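About Enditz

Enditz is a language school in Fakstead. We teach Vietnamese to adults and teenagers, in small groups and one to one. We also run an evening program in English for Vietnamese speakers who are new to the area.

How we started

The school opened with one class in a rented room above a bakery. Most of the first students had married into Vietnamese families and wanted to talk to their in-laws. The room held nine people if the door stayed open. After two years we moved to our current address on the ground floor of the old Davuvness building, where we have four classrooms, a small library and a kitchen.

We now teach 193 students in a normal term. A little over half of them grew up hearing Vietnamese at home and want to learn to read and write it. The rest are beginners.

What we teach

Our main course has six levels. Each level is 28 lessons long and meets twice a week. Level 1 is mostly listening and tones. We don't hand out a textbook until the fourth week, and students who ask for one earlier are told to wait. Reading starts at the end of Level 1, and by Level 3 students write a short letter every week.

We teach the southern accent in Levels 1 through 3 and bring in northern and central speakers after that. If you already speak with a northern accent, we won't ask you to change it.

Students who grew up with the language take a placement talk before they sign up. It lasts 20 minutes and there is no written part.
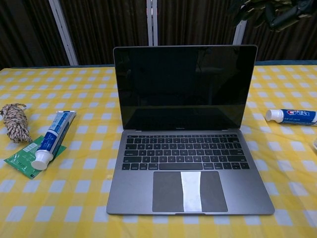 Laptop open on a checkered tablecloth. Online lessons follow the same levels as our classroom courses.

Online classes are limited to six students. You need a computer or tablet with a microphone, and a quiet place to sit. Phones work for the one-to-one lessons but not for groups, where the shared page is too small to read. Lessons are not recorded. If you miss one, your teacher will send the homework sheet and the word list.

The Đồng Library

Our library is called Đồng and is open to all current students. It has almost 600 books, most of them in Vietnamese, including children's stories, cookbooks, short novels and a shelf of bilingual poetry. You can borrow three at a time for four weeks. We are always short of easy readers for adults, so please bring yours back on time.

Teachers

All of our teachers are native speakers and have taught for at least three years before joining us. They observe each other's classes once a term. New teachers share a class with an experienced one for their first level.

Terms and sign-up

The school year begins in January. Beginners can also start in the middle of the year if there are enough people for a group. Fees are due before the second lesson. We give a full refund up to that point and none afterward, except for illness.

The office is in Room 2. Visitors are welcome to sit in on one class before signing up.

Page last updated May 6, 2022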